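4.2 Road trials

The Serkton driving kit was assembled in the shared workshop at Latora and bolted into a car that members already used.

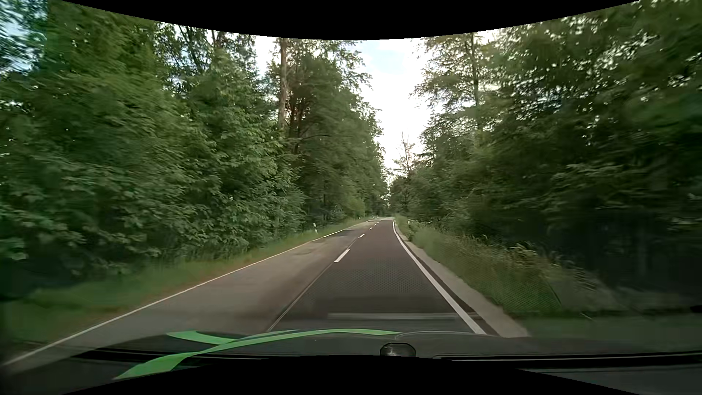
Lane keeping was tested on a two-lane forest road at 30 km/h, with a driver's hands near the wheel at all times. We made 15 runs and logged 3,033 steering commands. The driver took over in 3 runs – each time after the line tracker lost the center dashes.

Figure 3. View forward over the hood. The two lanes differ in surface color, and a lengthwise seam runs between them.

The tracker weights edge lines more heavily than center dashes, as in the Prirkar build.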